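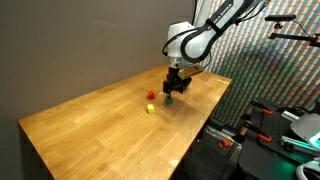 Red, green and one more cube on the butcher block.

Ticket: Wi-Fi drops on upstairs laptops, Bratmont office
Status: reopened
Priority: medium (was low)
Equipment: Covico router, two Covico access points, Rulico switch in the hall closet

9:10 am
Reopening this. Upstairs laptops lose Wi-Fi again. Same as in May - connection shows full bars, pages stop loading, then it all comes back by itself. Downstairs fine. Wired desktops fine. Printer is wired, also fine, leave it alone please.

9:25 am
Timed one. Dropped for 90 seconds. Second one shorter, didn't catch the start. Phones do it too so it isn't the laptop driver. Crossing that off.

9:40 am
Restarted upstairs access point. Came up clean, green light. Held for 17 minutes then dropped. So a restart buys a little time and thats it.

10:05 am
Checked channels. Upstairs and downstairs were both on 11. Pretty sure I split these last time, so either the update put them back or I never hit save. Moved upstairs to 1. Saved. Logged out and back in to make sure it stuck. It did.

10:30 am
Dropped again. Not channels then, or not only channels. Leaving them split anyway.

Next thing, the cable. Run from the closet to the upstairs access point goes over the ceiling tiles and nobody has labeled either end. Found it by unplugging port 3 and watching the light go out. 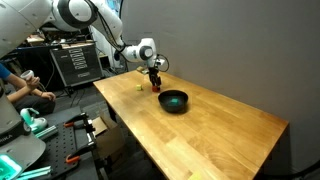 and once I had the right port the switch page was a lot more useful. Port 3 is linking at 100, should be 1000. Error counter at 33 and climbing. Every other port shows zero. Cleared the counter to get a fresh start.

11:00 am
Swapped the short patch cord in the closet. No change, still 100. Moved it to port 7, still 100, errors followed it. So switch port is ok. That leaves the long run, the plug at the top, or the access point itself.

11:20 am
Ladder. Plug at the access point end has a broken clip and one of the brown pair looks like it never made it into the pins. You can wiggle it and the light changes. Wish I'd gone up there first instead of messing with channels all morning.

Don't have a crimper here. Pushed the plug in firm and put tape on it for now. Link came up at 1000, first time today.

12:15 pm
No drops since the tape. Counter at zero. Not closing, tape is not a fix.

To do:
- new plug on the upstairs end, need crimper from the Frimpong office
- label both ends of that run
- save a copy of the access point settings somewhere that isn't my desktop
- find out if the Covico update resets channels, check notes on the next one
- ask if anyone upstairs moved a ceiling tile lately

1:40 pm
One report from upstairs of a slow video call. Looked at the log - no drop, no errors on port 7. Other end of the call was someone on hotel internet. Not counting it.

If it goes down before I get back with the crimper: go to the closet, look at port 7 on the Rulico. Light out or orange means the tape let go, call me. Light green means it's something else, write down the time and add it to the ticket. Please don't restart the router, it takes the phones down too.

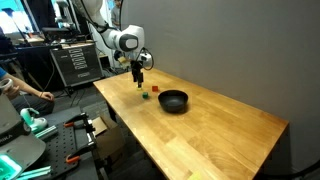

Reply from Frimpong front desk, 2:05 pm
Crimper is in the gray drawer, bag of plugs with it, somebody can bring it over before 4. Fair warning, we had the same thing on our back run and a new plug only fixed it for a week. The cable itself had a kink where it went over a beam. Might be worth testing the whole run while you have the tiles up. The tester is in the same drawer but it needs a 9 volt battery.

2:20 pm
Ok thanks, send both. I have a battery. Will test the run before I put the new plug on and agian after. Ticket stays open.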